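Open evening at Flukard — who else went?

Forum: Robots at work > Visits and shows

cukmont_line3
I was at the Flukard open evening in September and I want to write down my impressions while they are still fresh. Please excuse my English, I will try to be exact.

The doors opened at 1745 and the hall was full, 235 visitors according to the girl at the desk. The demonstration was the two-arm robot from Posar, all in simulation, on a big screen. First they showed us the view from the gripper, so that we understand how little the machine sees from there.

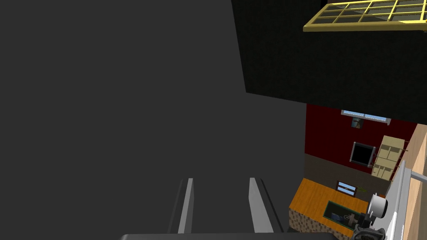
Wrist view, with the red-walled room down below.

After this they changed to the view from the body, and for me it was the best part of the evening. One arm had the big purple piece with the grey ribs and the other one was free. I asked what the piece is, and the presenter said it is only a test shape, "something long and awkward". I find this a good choice. In our factory everything is long and awkward.

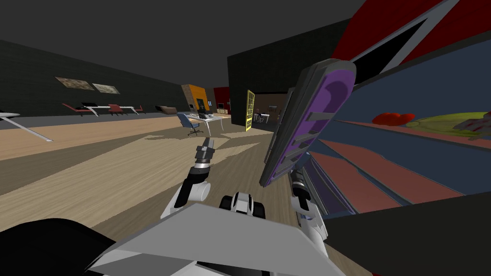
Reply 1 — bite_user
Thanks for writing this. I was there too, in the second row, and I must disagree a little. A simulated office with nice floor boards is pleasant to look at, but I came by train for 2 hours and I hoped to see a real arm. The invitation said "demonstration". It should say "film and talk".

Reply 2 — cukmont_line3
I understand you, but the invitation also had the word "simulation" on the back side. Perhaps it was printed too small. And it was not a film, the presenter stopped and started it when people asked. He waited a long time on this view, when the man behind me wanted to know how the shelf is measured.

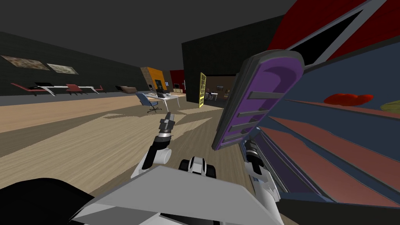
The answer was that the shelf has fixed sizes in the model, and they change them a little between the runs. I wrote down 40 runs for one task. If somebody has another number in his notes, please correct me.

Reply 3 — oldgreaser
40 is also in my notes. But for which task? I understood that it was for the shelf only, and the doorway is separate.

Reply 4 — bite_user
For the shelf only, yes. My other complaint is the wrist view. They left it on the screen for minutes while he talked about contact and friction. Half of it was a dark panel and I could not say what I am looking at.

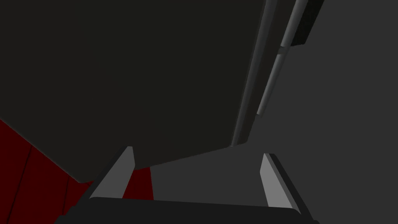 A small label in the corner would help. At the Bite open day they put the name of each view on the screen, and even my father could follow.

Reply 5 — cukmont_line3
With the label I agree completely. I wrote it on the feedback sheet also. But I think the wrist view must stay — for a person who has to teach a gripper it is more useful than the beautiful one.

Reply 6 — oldgreaser
Does anybody know if the slides will be sent? I gave my address at the desk and until now I received only the parking bill.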